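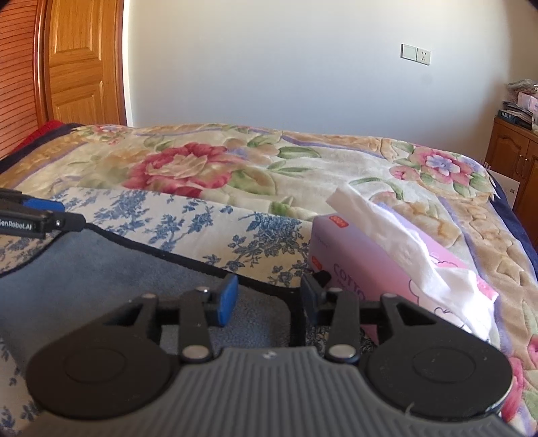

The first thing Preben Skov does when he gets to someone's home is ask where he can put his shoes. The second is ask which room they'd like to do, and he says the answer is nearly always the kitchen, and then, once the kettle has boiled and everybody has relaxed a little, it becomes the bedroom after all.

Bedrooms are what he's after this month. Preben runs home recording for Endovau, a small outfit with two rented rooms above a shoe repair shop in Trekcombe, and his job is to gather examples of people doing the sort of thing you and I do every day without giving it a thought. Folding a cloth. Straightening a blanket. Picking something up off the bed and putting it back where it belongs. The examples go into a learning system called Stundlow, and the hope is that one day a robot that has studied enough of them will be able to walk into a bedroom it has never met and make itself useful.

The way they are gathered is pleasantly simple. There's no robot to haul up the stairs. You hold a gripper in each hand, with a camera riding along on it, and you do the chore with the grippers in place of your fingers. Whatever the camera sees and however your hands move, all of it gets saved. I had a go myself and I will tell you that a corner of cloth, a thing I have been picking up successfully since I was a small child, became for a good while the most slippery object in the world. You pinch too high and get nothing but air. You pinch too low and come up with the cloth and the blanket together.

"Everybody grabs too hard at first," Preben told me, very kindly I thought, since I had just dragged half the bedding toward the floor. "Then you start to slow down, and that's when it gets good."

What surprised me was how little he tidies up beforehand. I had imagined a bare bed and a clean white sheet, the way it would be done in a laboratory, but Preben likes a busy pattern and a bit of clutter. A flower printed on a quilt looks an awful lot like something you could pick up, if you've never seen a quilt. Soft packets get squashed, and tissues poke out at a new angle every time you touch them. He wants all that in there.

Back above the shoe shop, the person who has to live with all this variety is Villads Sveinbjörnsson, who watches every recording before it goes anywhere near Stundlow. On the morning I visited, the count on the sheet taped beside his screen stood at 1,733, and he had a mug of coffee going cold beside it that he kept reaching for and forgetting to drink. He marks where each try begins and ends and writes a short line saying what was done. The fumbles stay in if the person recovers from them – he is quite firm about this – and a try where somebody simply gives up is put in a folder of its own.

"A missed grab and then a good one, that's worth having," he said. "You want it to know what to do after a miss."

He showed me a run of five, all by the same retired bus driver, all the same small job with the same cloth. In the first she went for the middle. By the last she had worked out that if you nudge the edge up into a little ridge with one hand, the other can come in and take hold of it, and off she went as if she had been doing it for years. Nobody had suggested it to her. Villads played it for me again, and then once more, I think mostly for his own pleasure.

There was an earlier plan, known in the office as Goh, in which every household would do the same chores in the same order from a printed card. It lasted 2 weeks. People read the card out loud, apologized when they skipped a line, and moved like they were defusing something. Now they're given a chore and left to get on with it, and Preben stands by the door and tries not to be helpful.

The next goal is 100 bedrooms, which he hopes to reach before the end of November. He has a waiting list, mostly neighbors of people who have already taken part, and he was on the phone to one of them as I was leaving, explaining that no, please, she really didn't need to change the bedspread.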